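Facilities Request: Folding Surface Cover, Rornthorpe Site
Posted February 2023 by Clyde Szabo
Status: Open – awaiting parts
4 comments

Summary
The fabric cover on the garment folding surface does not remain flat during use. Staff report that creases form under the item being folded and that a finished T-shirt may need to be smoothed and folded again. The fault was first raised in July, at which time the cover was refitted and the ticket closed. It has now been reopened.

Equipment concerned
Fabric cover, supplied by Dandness. Retaining clips, from general stores. The padding beneath the cover is not in question.

Steps taken to date
1. The cover was removed, laundered at the temperature given on its care label and refitted. Creasing returned within two working days.
2. The cover was turned through a half turn, so that the hemmed side faced the operator. No improvement was recorded.
3. The cover was pressed before fitting. The surface was satisfactory for the first 16 garments, after which ridges were again noted towards the far side.
4. Clips were fitted along the far edge. This reduced movement but did not remove the ridges.

Condition of the surface with a blue garment in hand:

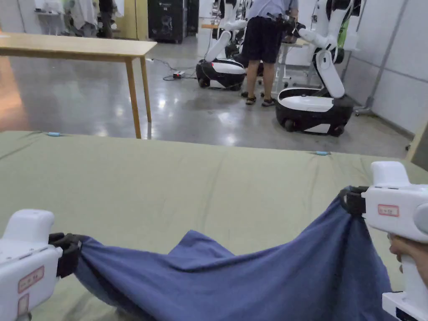
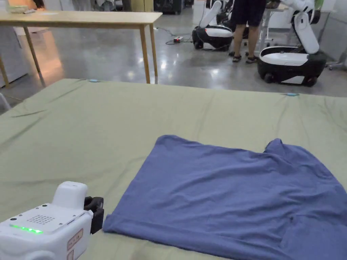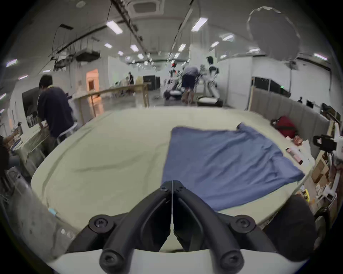

Assessment
The cover is considered to be slightly too large for the padding. When a garment is drawn towards the operator, the spare fabric travels with it and gathers. Clips on one side only cannot correct this, as the near side remains free to shift. Thicker garments appear to make matters worse, although the log kept by the morning shift is incomplete and no firm conclusion should be drawn from it.

An alternative cover from Lindqvist was considered. It has an elasticated edge, but the supplier lists it in one size and the measurements do not suit our padding. The Kenda version is made to order, with a delivery period of nearly 5 weeks.

Interim instructions
Operators are asked to smooth the cover by hand before each garment is laid out, working from the centre to the sides. Shirts should be lifted into position and not dragged. Pins must not be used under any circumstances – one was found in the laundry bag following the last change of cover.

Action required
Purchasing to confirm the price of the made-to-order cover and to request a fabric sample. Stores to issue 20 further clips, to be fitted on the near side on a trial basis. The ticket will remain open until the trial results have been entered in the log.

C. Szabo, Facilities

Share 2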